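Section 3. Running the Tray-to-Bin Sorting Trial

Read Section 2 first. Everyone skips it, and then everyone writes to Maximiliano Vidal.

The Nevska method scores a policy on whole episodes. An episode begins with mixed parts on the tray and ends when each kind of part has its own bin. Partial credit exists, but the Eder script hands it out grudgingly.

1. Tape the four bins down, two on each side of the tray.
2. Put paper in the tray.
3. Spread the parts on the paper, with space between them.
4. Start the Rundetti logger and wait for the tone. If you hear no tone, you are about to perform for an audience of none. 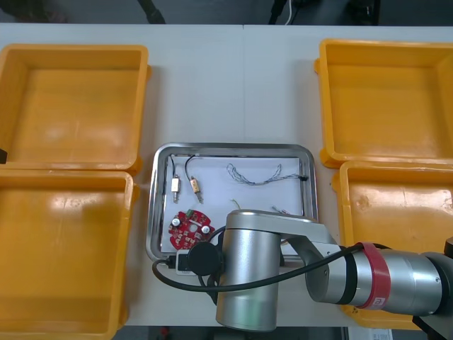
Grasp order is left to the policy, and you should resist the urge to coach it. Our baseline likes to begin with whatever sits nearest the rim. With the red circuit board at the lower left of the tray and the gripper hovering beside it, you can guess the first attempt as well as the network can. Write your guess in the notes field if it makes you feel useful.

CAUTION: Keep hands out of the workspace while either arm is powered. The arms have not read Section 2 either.

5. Let the episode run until the tray is clear or the timer expires.
6. Park both arms outside the tray area.
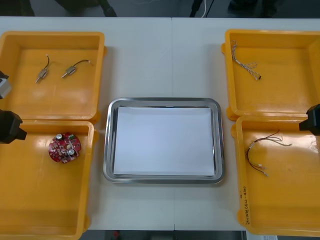
7. Check each bin against the part list. A part hanging over a rim counts as a miss, however hard it tried.
8. Enter the result in Prunico before resetting anything.

NOTE: Episodes 2471 and 2474 share a layout on purpose. Please stop reporting this as a bug.

9. Return the parts to the tray. Allow up to 3 restarts per layout, then move to the next one.

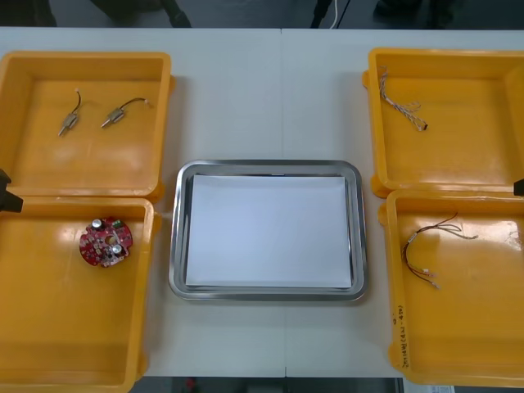 What happens if the policy puts two kinds of part in the same bin?
The episode is scored as a sorting error, even when every grasp was clean. Log it, keep the recording, and go on to the next layout.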